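Minutes of the Kitchen and Tableware Working Meeting
Held April 12, 2023, Room 2, Dukance building

Chair: Mirjana Kovačević
Present: representatives of Dukance (canteen), Zokov (supply) and Demchenko (furniture)
Apologies: Gallell (washing equipment)

1. Minutes of the previous meeting
Accepted with one correction. Under item 4, "tray racks" should read "cup racks".

2. Matters arising
The rack order has been placed. Delivery is to the side entrance, as the front steps are unsuitable for pallets. Zokov to confirm the pallet height before dispatch.
The split splashback behind the sink has been replaced. Sealant to be inspected again at the next meeting.

3. Tabletops
Demchenko reported on the white tabletops. The surface cleans well with a damp cloth and ordinary washing-up liquid. Scouring pads leave dull patches and are not to be used. The meeting asked whether the dull patches could be polished out. Demchenko's view was that they could be made less obvious but would remain visible in low light.
The front edge was discussed at some length. Cups set down close to it are easily knocked off by people passing with trays. It was proposed that a strip of 100 mm along the front be kept clear during service. The canteen considered this workable on the long tables but not on the small ones, where too little depth would be left for a tray. Agreed for the long tables only.
Table height stays as it is. The request for castors was withdrawn.

4. Plastic cups
The present order stands at 2,000 cups, to be called off in batches. Zokov can hold the price until September. After that a new quotation will be needed, and the canteen asked for it in writing.
Grey was confirmed as the standard colour. The canteen had asked for a paler shade so that tea stains would be noticed sooner. Zokov stated that the paler shade is made in a narrower pattern which would not fit the racks already ordered. The request was not taken further.
Stacking: cups put away before they have dried fully tend to stick together. Drying time on the rack is to be 30 minutes, mouth down, before stacking. The canteen will put a notice by the draining board.

5. Labels
The yellow labels were considered. Points noted:
Position — low on the outer side, clear of the rim and of the drinker's mouth.
Print — faint. Zokov to ask the printer for a darker ink and to send two sheets for comparison.
Adhesive — no complaint so far from hand washing. Machine washing has not been tried and depends on Gallell.

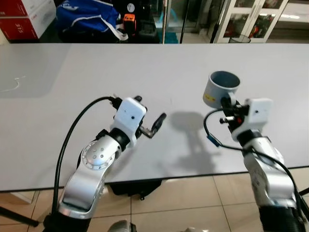
The chair asked whether the labels are needed at all once the cups are in daily use. Zokov would prefer to keep them for the first batch, so that any faulty cups can be returned against the right delivery. The canteen pointed out that a half-peeled label collects dirt and is harder to remove than a whole one. Agreed that labels stay on the first batch, and that any label found lifting at a corner is taken off completely. The matter returns to the agenda when the ink samples have arrived.

6. Washing equipment
Deferred in the absence of Gallell. The canteen asked for it to be recorded that the basket spacing question is still open from last time.

7. Actions
Zokov: pallet height; ink samples; written quotation for deliveries after September.
Demchenko: cleaning instructions for the tabletops, one page, including the point on scouring pads.
Canteen: drying notice; clear strip on the long tables.
Gallell: basket spacing; washing temperature for labelled cups.

8. Any other business
The key to the dry store is to be returned to the hook after use. The chair will circulate a date for the next meeting once Gallell has replied.

Minutes approved for circulation by M. Kovačević.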